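# Grasp planner picks the wrong layer in a clothes pile

Posted by **fluneck_dev** – Tuesday, March 21, 2023

Hi all. Running the Zomex planner on a mixed clothes heap, wrist view only. Segmentation is fine on single garments. On the heap it merges anything denim into one mask, then the grasp point lands wherever the mask centre is. Training set is 4,000 frames, mostly tidy piles. 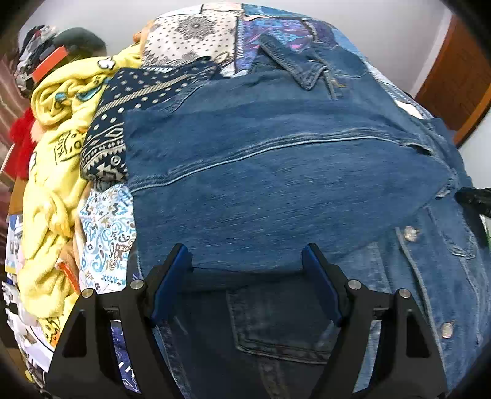
Confidence threshold is at the default and I've not touched the depth filter. What I want is one garment per mask. Here the jacket sits over the pile and there's a darker bit of denim with a stitched back pocket showing lower down, between the fingers, and my mask runs straight through both. Bandanas come out clean every time, so it's not the fabric prints. Is this a data problem or a settings problem? Need it sorted before April.

---

**colwood_tom_not**

Retrain with more data. 4,000 is nothing.

---

**Enriquez**

Bit of both I think. Done this on a similar setup, quick notes:

- mask the tool out first. If your own fingers are in the view the edge finder locks on to them, the blue pads are the worst for it on denim
- turn merge_similar off, or drop it to 20. Default is 40 and it's far too keen on same-colour cloth
- add a seam channel. Stitching is the best cue you've got where two blues meet
- don't use the mask centre. Use the nearest fold ridge inside the mask, then re-plan after the first lift

Also throw out blurred frames before they reach the planner, or at least weight them down. Seams go soft and the boundary wanders of. 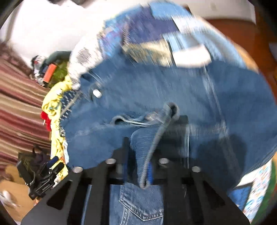
*Pinched denim fold, cloth slightly motion-blurred. Weight frames like this down.*

For the re-plan I wait 9 frames after the fingers close, then run the segmenter again. Slower – but it stops you commiting to a bad mask.

---

**fluneck_dev**

Merge at 20 plus the tool mask, jacket and the darker denim now split on most frames. Seam channel next. Which Colwood build has the ridge finder in it, is it the main one or do I need the nightly?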